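The Grains on the Table Should Count

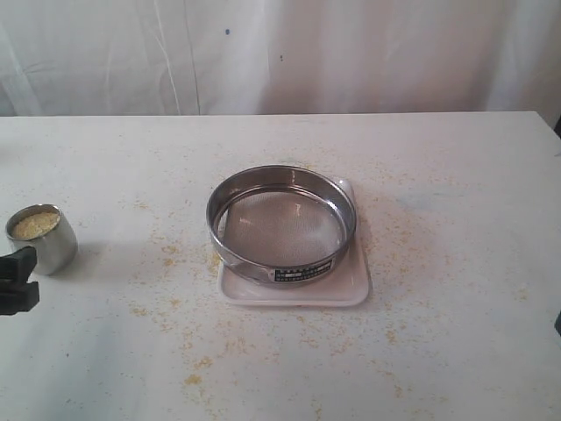

Sieve on its tray, cup of yellow granules, and spilled material on the table.

Most rules for automated laboratory work speak of two things, the safety of people and the correctness of the final number. I have read many of these documents in my working life and I helped to write two of them. My opinion is that they leave out a third thing, which every laboratory assistant learns in the first week: what you do with the material that did not go where it should.

Take sieving. A cup of granular material is poured on a mesh, the sieve is shaken, and what stays on the mesh is weighed. When a person does this and some grains fall on the table, the person sees them. A good assistant stops, writes the loss in the notebook, or throws the portion away and begins again. A less good assistant sweeps the grains back with the hand, and if the supervisor is near there will be a conversation. In both cases the spill exists as an event. There is a word for it and a place for it in the notes.

When a robot does the same pouring, the spill very often does not exist. The program has a step called "pour" and the step is marked complete when the arm has finished its movement. The movement was correct. The angle was correct. The log is green. And the table is covered with yellow specks.

At Plorkska, where I worked for nine years, we had an internal rule of 33 pages for automated sample preparation. It told us how far a person must stand from the arm, how often to check the fingers of the gripper, who may change the speed. The word "spill" was there one time, in the section about liquids. I do not say this to make the authors look bad, I was one of them. We had copied the structure from machine safety rules, and in machine safety a few grains of dry powder are not a hazard.

My former colleague Skye MacRitchie had a different opinion already then. She wanted every automated pour to be weighed before and after, on both sides, the cup and the receiver. The difference would be written in the record even when it was zero. Others answered that this makes each cycle slower by 6 seconds, and in a series of 2000 cycles this is more than three hours. It is true. I was on the side of the others, and today I think I was wrong. The three hours are the price of knowing what you have measured.

There is a second objection, which I take more seriously. Some people say that a robot spills the same way every time, so the error is constant and can be corrected by calculation. I would like to believe it. But dry granules do not behave the same in June and in winter, and a cup which is filled nearly to the rim does not pour like a cup which is half full. Also, the grains have a size. If the small ones bounce away more easily than the large ones, the loss is not only a loss of weight, it changes the very distribution you wanted to measure. No constant will repair this.

So what should a good rule say? I would be content with a short text. The mass is recorded before and after each transfer. A limit for the loss is decided before the work begins, by the person who is responsible for the result and not by the one who programs the arm. Above the limit, the portion is rejected. The surface is cleaned between samples, and the cleaning is a step in the program with its own line in the log. The receiving vessel stands on a tray, and what lies on the tray is weighed separately and never returned to the sieve.

The last point causes the most discussion. At Ellis they permit returning the material from the tray if the tray was clean at the start. I understand the wish to save a sample, above all a small one. But a rule with "if it was clean" needs somebody who looked – and the purpose of the automation was that the person is in another room.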